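Section 4: Steaming and Serving Buns

Buns are where your Weso steamer really shines, and once you've made a batch you'll want to do it every weekend in December! Read the cautions in Section 2 first, then come back and get cooking.

Before you start

1. Set the steamer on a flat, sturdy table with the cord running out behind it, away from where your hands will be.
2. Fill the pot to the water line, never above it.
3. Seat the steel tray in the top and press gently on the rim until it sits level.
4. Put a big plate next to the pot now. You won't want to go looking for one later.

Steaming

5. Lay the buns on the tray with a little room between them - they puff up more than you'd expect.
6. Put the lid on and turn the knob to the bun setting.
7. When the time is up, switch off and leave the lid alone for 2 minutes so the tops stay smooth.

CAUTION: Lift the lid by its handle, tilting it away from your face. The glass and the metal rim get very hot.

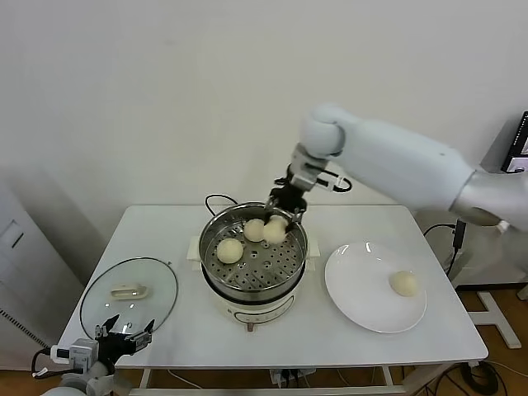

Yatziri Robles wrote in to ask that we mention frozen buns, which go straight onto the tray without thawing. They need extra time, she adds, and she likes to flip the first one open to check the filling before serving the rest. Great tip, and we've added frozen times to the chart in Section 6.

Arranging the tray

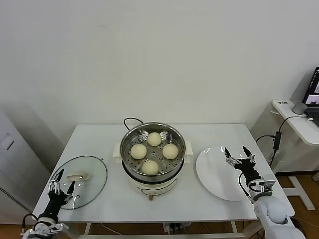 Dough that has had a good, slow rise gives you the fluffiest bun, so please don't rush it! Shape each piece into a tight ball, seam side down, and let it rest under a towel. For a batch of four, a diamond works beautifully: one at the back, one at the front, one on each side, with tray holes showing in the gaps so the steam can get through.

Moving buns to the plate

8. Use a clip or tongs, and take the buns nearest you first.
9. Support each bun from underneath. Fresh ones dent easily.

NOTE: Spare trays are part no. 1402.

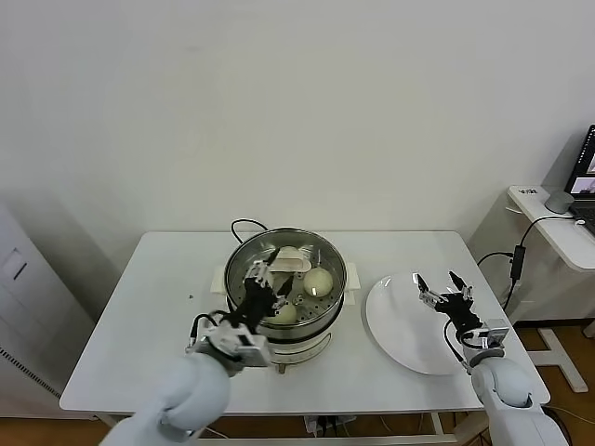
Fig. 4-3. Buns and clip on the tray, plate at right.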